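Grorkby, the planner for fiddly jobs

I wrote the first bit of Grorkby on a Saturday because I was sick of teaching waypoints by hand (so sick of it!). You give it a wrist camera view and a goal, and it plans the approach, the grasp and the way back out. My favorite test is still an opened-up desktop computer, with all those cables to steer clear of.

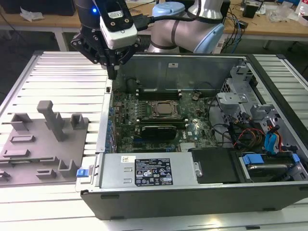 Do I need a CAD model of every part?
A rough box size is enough for most parts, and Grorkby fits the rest from the camera.

Version 40 replans mid-move, and I love it. Chie Takagi rewrote the grasp scoring, so thin parts get their own settings now – you can tweak them live and save them per job. One license is $493 and covers one arm, updates included.
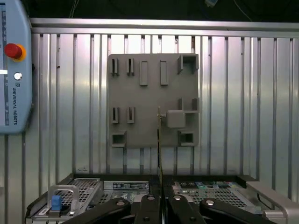

Thin plate in the gripper, slotted board behind.

The next update lands in September.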